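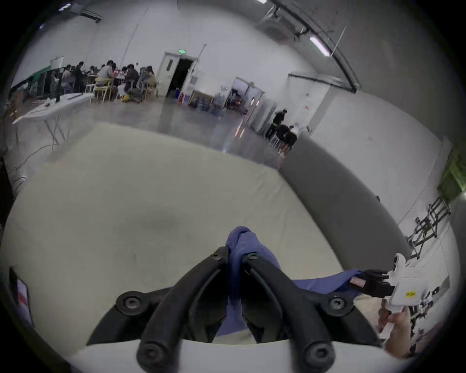 Figure 1. Work with a cloth using two hand-held grippers, main hall.

Can Machines Do the Laundry Yet? A Study of Cloth Handling with Two-Fingered Grippers
Project report submitted by Amrit Gill and Mpho Tshabalala
Supervisor: Nathalie Landry
25th November

1. Purpose of the project

The project set out to establish how far the folding of ordinary clothing can be handed over to a machine with two simple grippers. Folding was selected over washing or drying, both of which have been done by machine in most homes for decades. The sorting and folding that follow are still done by hand, and the same applies to the folding tables of clothes shops.

2. Method

The grippers were operated by hand throughout. The operator holds one in each hand and may use no other part of the body on the garment. This arrangement leaves human judgement in place and removes human fingers, so that any difficulty met can be put down largely to the gripper itself. The work was carried out over 14 sessions, and roughly 600 attempts were logged on the Skolel recording sheet.

Each attempt began with the garment dropped on the work surface. The operator was required to find two points to hold, raise the garment clear of the surface, and lay it down flat before the first fold.
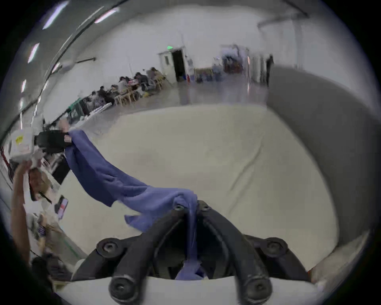 An attempt was stopped if the garment had not been laid flat within 15 seconds. This limit was proposed by Vernon Doucette, who had previously worked in the returns department at Cormier and considered it generous by shop-floor standards. Attempts stopped in this way were recorded as incomplete and were not repeated.

3. Observations

Lifting presented little difficulty. Two fingers will close on almost any raised fold, and soft knitted fabric was seldom dropped. The main problem was knowing what had been picked up. A shirt taken by the middle gathers into a bunch, and its sleeves and hems must then be found again by letting go and starting afresh.

Seams proved useful. A double row of stitching gives the fingers a ridge to close on, and operators soon learned to look for one before making the first grasp.
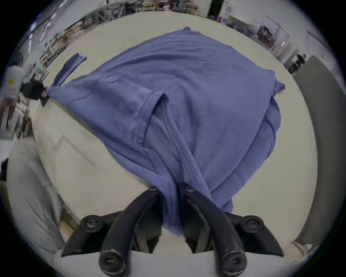
4. Comparison with current machines

A full comparison lay outside the scope of the project. The authors were, however, able to attend a demonstration of the Orkum folding unit in July. The unit dealt well with towels laid out square. It was slower with shirts and stopped twice when a sleeve lay underneath the body.

Our own results point the same way. The operators' second hand was used mainly to correct the first, and this habit of constant small correction would have to be supplied to a machine by other means.

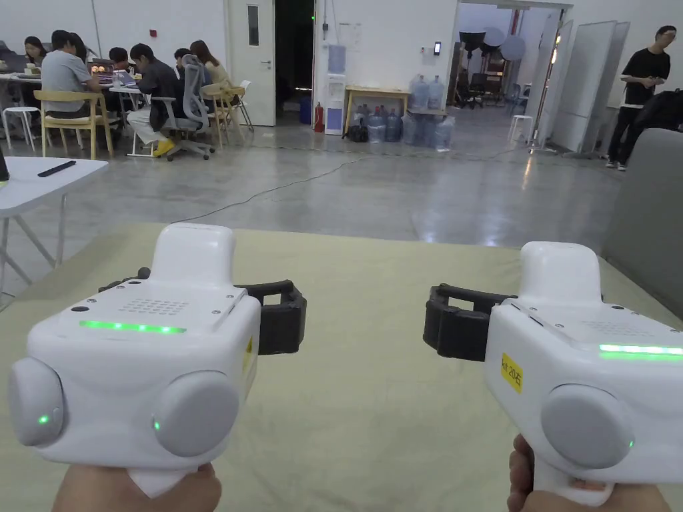

Fatigue should also be mentioned as a limit on the method. Operators reported tired wrists towards the end of longer sessions, and the later attempts in those sessions should be read with some caution.

5. Findings

On the evidence gathered, a pair of two-fingered grippers is physically capable of folding a T-shirt when guided by a person. The authors do not consider that an unattended machine of this type could yet be relied upon for a mixed basket of household washing. Flat items of a known size are a more realistic task at present.

It is recommended that further work begin with the first grasp, and that thin woven fabrics be added to the set of garments. The recording sheets have been lodged with Jocelyn Gill in the department office and may be consulted on request.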